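Neltville Food Fair, March 1, 2019

So we did go in the end! Marjan Rashti had been on at me since February about the Safavi bakery opening its doors for the fair, and I took the 11 o'clock bus up from Hallow with a very empty stomach.

The bakery is tucked behind the old market (go in by the side gate, the front one was locked). Afshin Parsa took our group round and he clearly loves the place. We saw the flour store, the proving room, and an oven they call Tamer, which had a queue of people wanting to feel the heat from the door. He let us shape a roll each - mine looked like a slipper - and told us they'd baked 543 loaves that morning before any of us were up.

After that it was out to the stalls. I bought 2 jars of quince jam and a seeded loaf, and Marjan found a cheese she wouldn't stop talking about.
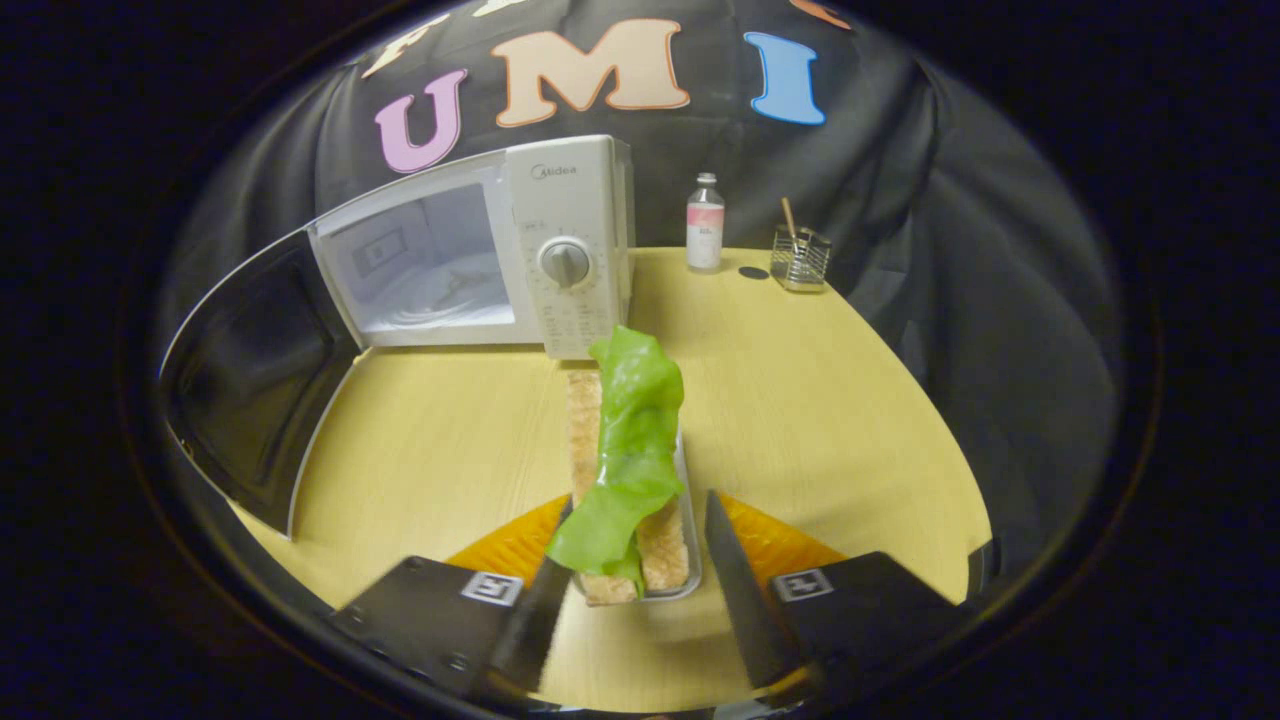

Lunch was the bit I'd been waiting for, and I do like a sandwich with a proper crust and something green in it. Seats were hard to come by though, so go early if you want one. Entry was free, tea was £2, and the last bus back leaves from the church and not the market, as we found out with bags in both hands.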